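Chapter 4
Hands: What You Are Really Building

Most people who start a robot at home start with the hand. It is the part that looks like the finished thing, and it photographs well. It is also, in my view, the worst place to begin, and I have put it in Chapter 4 only because readers of the earlier draft skipped to it anyway.

You will need the arm from Chapter 3 bolted down and moving before you go further. If it still sags when you cut power, go back. A hand added to a sagging arm gives you two problems that look like one.

4.1 The promise and the parts list

Kit makers like to talk about fingers. The Givley hand, which many of you will have bought, is sold on the strength of its joints and a short video of it holding an egg. Look at that video again with a pencil in your hand. Who put the egg there? How many tries were there before the one on the screen? Does the hand ever let go? A video that answers none of these questions has shown you that a motor can pull a string.

I don't say this to put you off. A hand with several fingers is a fine thing to build in a garage, and the tendons and pulleys will teach you more about friction than any table can. What I doubt is the step from "it closes" to "it can grasp." The first is a fact about the hand. The second is a claim about the hand, the object, the surface underneath, the lighting, the control program and the person who set it all up.

Stela Bălan, who ran the shared workshop in Brindton when I was learning this trade, kept a rule that I have borrowed for this book. Any claim about a grasp had to come with the number of tries, and the tries had to be written down as they happened. Her own best run was 11 clean pickups in 100. She was pleased with it, and she was right to be, because she knew what the other 89 were.

4.2 Why flat things come first

The usual beginner's object is a foam ball. Avoid it. A foam ball forgives nearly everything: it squashes to fit, it has no wrong side, and a hand that is badly aimed will still trap it against something. You can spend a month of evenings on foam balls and learn only that foam is soft.

Flat pieces forgive very little. There is hardly any side to hold, the finger has to arrive at the right height, and an error too small to see from your chair is enough to push the piece away or miss it. A child's shape puzzle costs next to nothing and gives you a set of such pieces, along with a board that tells you plainly whether the job was done. 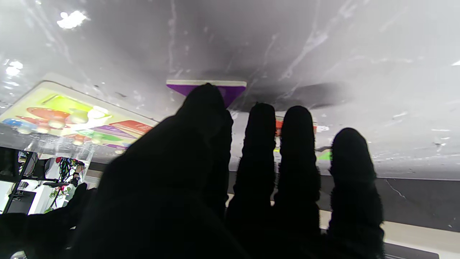

Contact is the word to be careful with in this chapter. We will use it only when a finger is pressing on the object, and we will not use it for a finger that looks as if it ought to be. The purple triangle shows how hard the difference is to judge by eye, even from close to the hand: the tip of the big finger is either against the piece or just under it, and I would not sign my name to one or the other. The glossy surface, with its bright reflections, does the viewer no favors either. If you can't tell, your log should say that you can't tell. A program that reads pictures and reports "contact" with great confidence deserves the same suspicion you would give a person who did.

Coverings come into this too. Kukley sells a ready-made glove for hands of this size, and a plain work glove can be cut to fit. Either may improve grip. Both add thickness at the fingertip that your control program does not know about, so measure each finger again with the covering on – before you adjust anything else.

4.3 Before you switch on

Clear the bench and clamp the base. Set the motor limits low, lower than the kit booklet suggests, and raise them one step at a time. Rule a page of your notebook into 5 columns: try number, object, where it started, what the hand did, where the object ended up. Leave no column for "success." We will decide what that word means in Section 4.4, after you have a full page to argue with.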